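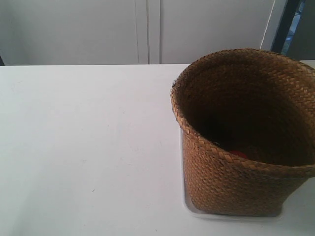
Leaving your phone outside the bedroom is supposed to fix your sleep, your mood and maybe your marriage. We've read a lot of articles saying so, and very few of them say how anyone found out. Undano is looking for 225 adults who are willing to try it for four weeks while keeping decent records. You'll need a place to leave the phone overnight, and it doesn't have to be fancy. A drawer is fine, and so is an open-topped woven basket like the brown one on the white table. Please don't buy a special box for it. There are plenty on sale, and we doubt the box does anything.

## Why we're bothering

Last year we sent a short survey to people on our mailing list, and 603 of them answered. Most said they had tried keeping the phone out of the bedroom at least once. Many said it helped. Very few could tell us what time they went to sleep before they tried it, so we don't put much weight on the word "helped." People who have just given something up like to feel it was worth it. We include ourselves in that.

There's also the matter of who quits. Someone who tries it for two nights, hates it and goes back to scrolling doesn't usually write a blog post. We want that person in the study, and we want their diary for all four weeks, including the nights they gave in. 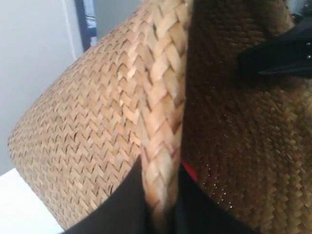

One person who answered the survey wrote that we were making too much of it, that she sleeps better with the phone in the kitchen and doesn't need a chart to tell her so. Fair enough, and she may be right. But she also mentioned that she'd cut out her evening coffee the same month, which is exactly the sort of thing a diary picks up and a memory loses.

## What you'd do

- Fill in a paper sleep diary every morning. It takes a few minutes.
- Spend the first two weeks doing whatever you normally do.
- Spend the next two weeks with the phone out of the bedroom, or carry on as normal if you're drawn for the comparison group. You don't get to pick.
- Write down coffee, alcohol, naps, late shifts and sick kids.
- Mail the diary back, even if it's a mess.
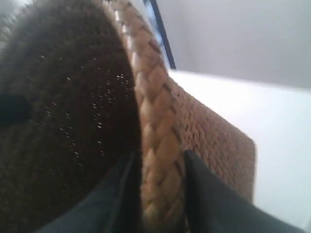 The comparison group is the dull job, and we know it. It pays the same as the other one: $268, sent once we have your diary. Gaps won't cost you money. We'd much sooner have a blank night than one filled in from guesswork at the breakfast table.

## Who can take part

You should be 18 or older, own a smartphone and normally sleep in the same room as it. If you're on call for work, or someone may need to reach you at night, please sit this one out. The same goes if you're being treated for a sleep problem. We aren't doctors and the study isn't treatment.

De Smet is printing the diaries and has no say in the results. No phone maker or app company is paying for any of it. We'll publish what we find, including if we find nothing, which a couple of us are expecting.

## How to sign up

Write to Undano by the end of June and put "phone study" in the subject line. Tell us your age, your usual bedtime and whether you've tried this before. Diaries go out in August.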